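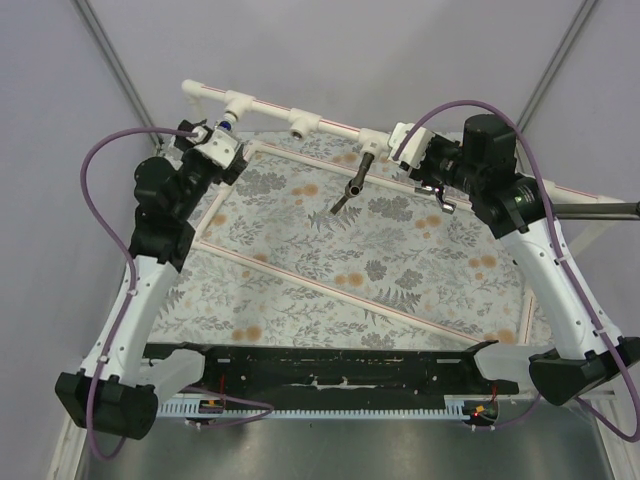 Dirncombe Household Textiles and Fittings Collection

Data card, second release

Summary
The collection records table linen, light frames and pipe fittings in everyday use. It was assembled at Dirncombe to support study of how patterned cloth affects the recognition of thin or pale objects placed on it. The release contains 2000 entries, arranged in 64 groups by cloth and object.

Contents
Each entry consists of a picture and a short catalogue record. Records give the colour and motif of the cloth, the object resting on it, and any pipework behind the table. Floral cloths are catalogued by ground colour first, then by motif – leaf, fern, round flower, blossom. Frames are listed by the colour of the strips and of the edging. Pipe fittings are entered by shape (tee, elbow, cap) and by colour.

Labelling
Two cataloguers completed each record independently. They agreed on 97 per cent of cloth entries. Agreement was lower for edging colour, and disputed records are marked "unresolved" in the notes field.

Known limitations
Grey and pale blue grounds are over-represented. Fibre content is not recorded. Cloth dimensions were not measured.

Maintenance
Corrections should be addressed to Thaddeus Obi, Fedden Building, Dirncombe. Requests for the earlier release are handled by Arlo Ruiz-Ortega. The next revision is planned for June.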